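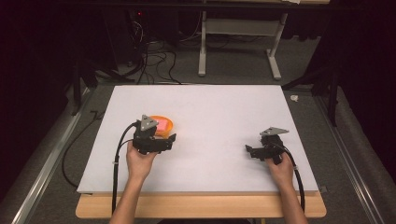
Pink sponge, orange bowl, white board. Sunday's big event.

Some of you asked for an update on the Great Sponge Question, by which I mean Rocío asked, and she was mostly checking whether I'd bought paper towels again. I had. They're in the car.

Background for the new arrivals: I own a big white board that goes over the wooden table whenever anything messy is planned. It has protected the table through glue, beet juice and one regrettable evening with grout. The table looks great. The board needs constant attention, like a cat.

So now I clean the thing that keeps me from having to clean the other thing.

Things I've tried on it, in order of regret: the green scrubby side of a regular sponge (left it looking like an ice rink after a hockey game), a wet T-shirt, and a spray called Nunard that smelled like a pool and cost more than lunch.

Current method is a sponge, a bowl of warm water and one drop of dish soap. One. Kevin Moynihan uses a squirt, and Kevin's counters squeak when you lean on them.

Why a bowl and not the sink? The sink is in another room with a gray carpet in between, and I have met myself carrying a dripping sponge.

Bowl rules. Round, wide enough for a whole hand, heavy enough to stay put. Orange is optional, but you'll never put your elbow in an orange bowl by accident.

Sponge rules. Pink is for the board. Yellow is for dishes. Blue is for whatever happened under the fridge. I wrote this on a card and taped it inside the cabinet, where it has been ignored by everyone, including me, twice.

Wipe in long rows, far side first, rinse after every couple of rows. If you go in circles you just give the dirt a tour.

Then a dry cloth right away or you get streaks. I learned this at 7 in the morning with the light coming in sideways and 71 streaks on display. Yes, I counted. It was that kind of morning.

Rocío has now replied "just get a tablecloth." Muted until November.

Going to get the paper towels out of the car.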